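공유공방 양팔 의류 정리 로봇 제작 중간보고

수신: 하라심(Harasym) 소액 제작지원 담당
과제: 모켈(Morkell) 공방 자작 양팔 로봇
작성일: 2018년 8월 4일

1. 먼저 밝혀 둘 점

지난 2월에 낸 신청서에는 "지원 기간이 끝날 때까지 셔츠 한 벌을 사람 손 없이 갠다"고 적었습니다. 지금 시점에서 그 문장은 지나치게 낙관적이었다고 봅니다. 지원금은 계획한 항목에 썼고 하드웨어도 대부분 조립했지만, 기계가 움직인다는 것과 옷을 갠다는 것 사이의 거리를 너무 짧게 잡았습니다. 이 보고서에서는 된 것과 안 된 것을 나누어 적고, 잘 나온 시연만 골라 성과로 올리지는 않겠습니다.

2. 제작 현황

양팔의 구동부 배선을 마쳤고 제어 프로그램은 두 팔을 동시에 움직이는 단계까지 왔습니다. 왼쪽 그리퍼 하우징은 녹색, 오른쪽은 흰색입니다. 색이 다르니 기록을 돌려볼 때 좌우를 헷갈리는 일이 줄었습니다. 손가락은 양쪽 모두 검은 원뿔형으로 맞췄습니다.

작업대는 회색 천을 씌운 것으로 정했습니다. 매끈한 판 위에서는 옷이 밀려서 손가락이 천을 집기도 전에 자리가 바뀌었습니다. 천을 씌운 뒤로 밀림은 줄었는데, 이번에는 손가락 끝이 바닥 천에 걸리는 문제가 생겼습니다. 한쪽을 고치면 다른 쪽이 나빠지는 식이라 이것을 개선이라고 불러야 할지 아직 모르겠습니다.

시험물은 흰 줄이 들어간 빨간 옷입니다. 회색 바탕과 색 차이가 커서 인식이 쉬운 편이고, 바로 그 점 때문에 지금의 인식 결과를 크게 믿지 않습니다. 회색 양말을 올려놓으면 어떻게 될지는 뻔합니다. 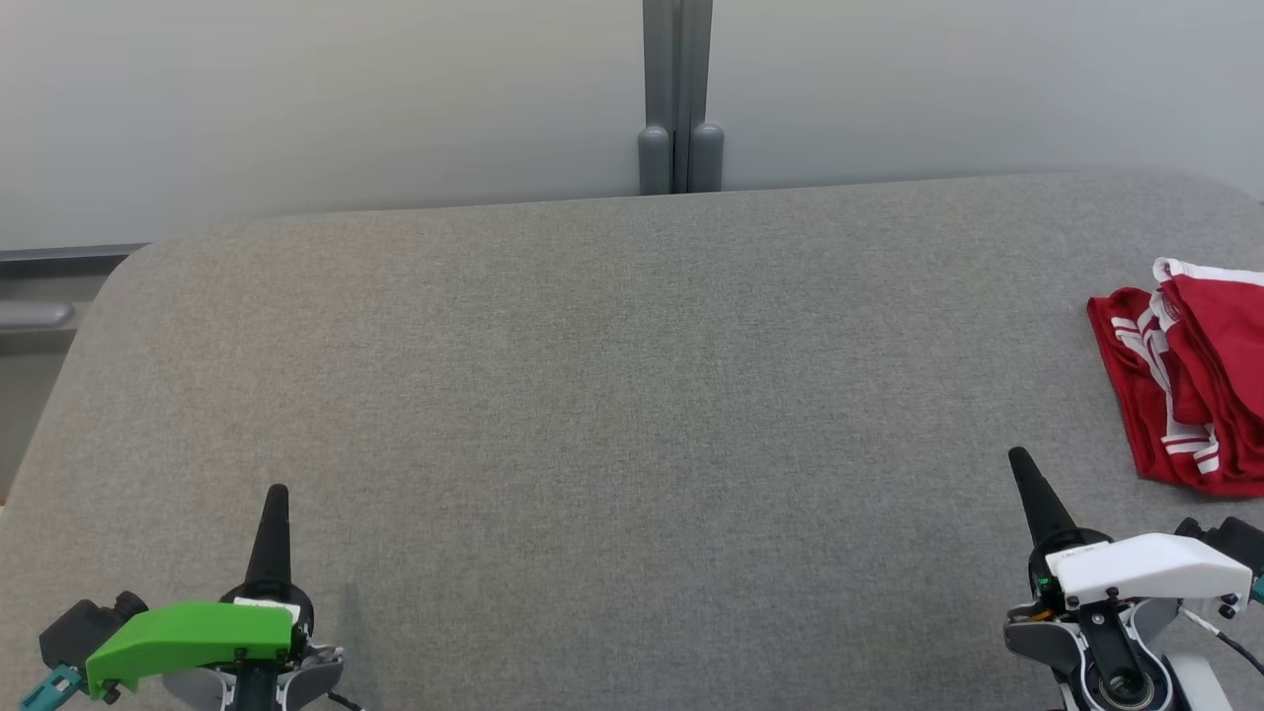 엘몬트(Elmont) 공방에서는 초안을 읽고, 옷을 개는 것까지 바라지 말고 구겨진 옷을 한쪽 모서리만 잡아 펴는 것으로 목표를 낮추라고 했다. 자기들도 수건으로 시작했다가 결국 손수건 크기로 줄였고, 그제야 실패 원인을 구분할 수 있었다는 것이다.

이 지적은 받아들이기로 했습니다. 다만 목표를 낮추면 성공률이 올라가는 것은 당연하므로, 다음 보고에서 숫자가 좋아지더라도 그것이 기술이 나아진 결과인지 과제가 쉬워진 결과인지 따로 표시하겠습니다.

3. 시험 결과

옷을 임의로 구겨 놓고 한 번 집어 들어 옆으로 옮기는 동작을 18회 시도했습니다. 그중 8회는 옷을 들어 목표 위치에 내려놓았습니다. 나머지는 헛집거나 도중에 떨어뜨렸습니다. 성공한 8회 가운데 2회는 손가락이 원래 노린 곳이 아닌 주름을 우연히 물었습니다. 규칙상 성공으로 세었지만 다시 하라면 자신이 없습니다.

개는 동작은 시도하지 않았습니다. 집는 단계가 이 정도인데 다음 단계를 돌려 봐야 무엇이 틀렸는지 알 수 없습니다.

4. 손목 카메라

머리 쪽 카메라만으로는 손가락 끝과 천 사이의 간격을 읽기 어려워 손목 쪽에도 작은 카메라를 달았습니다. 접근 각도를 맞추는 데는 도움이 됩니다. 반면 팔이 기울면 화면도 같이 기울어 벽과 작업대의 경계가 비스듬히 들어오고, 프로그램이 이 경계를 옷의 가장자리로 잘못 잡은 적이 있습니다. 손가락 아래쪽은 초점이 조금 흐립니다. 렌즈를 바꾸면 해결된다는 의견이 공방 안에 있으나 저는 회의적입니다. 지금 실패의 대부분은 흐린 화면보다 천이 눌렸을 때 어떻게 움직이는지 예측하지 못하는 데서 나옵니다.

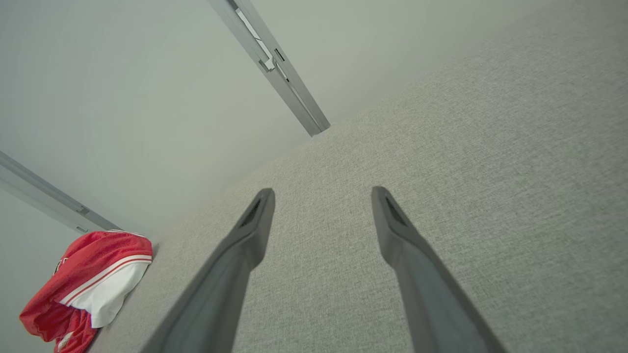
그림 2. 손목 카메라 화면. 벌린 두 손가락과 왼쪽 아래의 시험용 옷.

5. 남은 기간 계획과 요청

개기 목표는 이번 지원 기간에서 빼고 '모서리 한 곳을 잡아 펴기'로 바꾸는 변경 승인을 요청드립니다. 예산 증액은 요청하지 않습니다. 키덴트(Kident) 제어 보드를 추가로 사려던 항목은 보류하고, 그 금액은 손가락 끝 재질을 바꿔 보는 데 쓰고자 합니다. 승인이 나지 않으면 기존 항목대로 두고 손가락은 있는 재료로 깎겠습니다.

시험용 옷도 늘릴 계획입니다. 바탕과 색이 비슷한 것을 반드시 넣겠습니다. 성공률은 떨어질 것으로 예상하며, 떨어진 수치를 그대로 보고하겠습니다. 시험 기록 원본은 요청하시면 전부 보내 드립니다.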